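Cable night at the robotics club

Our club has a room for the whole of August, so I've been going in around 6 p.m. most evenings and staying until they lock the building. The season task came out in June. It asks for a robot arm that can route a cable across a part it has never been taught, and we have until the regional round to get ours working. We call the arm Bellis. Our main rival from last year, the Tatov team, is said to be using two arms. We have one.

Most of the work this week was at close range, with the gripper right up against things.

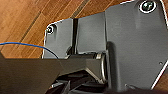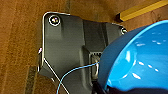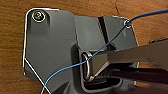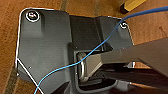
What we changed

The old approach was to record one good run by hand and play it back. It scored well in practice and badly at the spring scrimmage, where the judges moved the part by a finger's width and Bellis kept going to the old spot. So we threw that out and started collecting many short runs, with the part in a slightly different position each time.

We are now at 2,150 runs. The target we wrote on the whiteboard in June was 3,646, a number that came from dividing the disk space we had left by the size of one run. I would not defend it as science.

Each of us takes a turn driving. A turn is 200 runs or two hours, whichever comes first. I did not make it to 200 on my first turn and my wrist hurt the next day. After that I moved the chair up and it went better.

Cable is annoying. A rigid block stays where you leave it, so you can plan around it. A thin cable springs back, or it slides off the finger, or it snags on a screw head that you stopped noticing an hour ago. The younger members are better at this than I am. They make small moves and wait. I tend to drag.

The software side

We train with Kuvex, mainly because last year's students left their setup files on the club computer and they still run. The first model mostly hovered. The second one went for the cable but closed too early. The third got through 73 percent of the attempts in our own test, which is good enough to keep going and not good enough to take to Barumora, where the regional round is held.

Things still to do before then:

Redo the camera calibration after the mount was bumped.
Throw out the runs where the driver gave up halfway.
Practice with the overhead lights off, as the hall at Barumora is dim.
Write the two-page report. I have the first paragraph.

The lights are next. I want to do that one in the evening so we don't have to cover the windows.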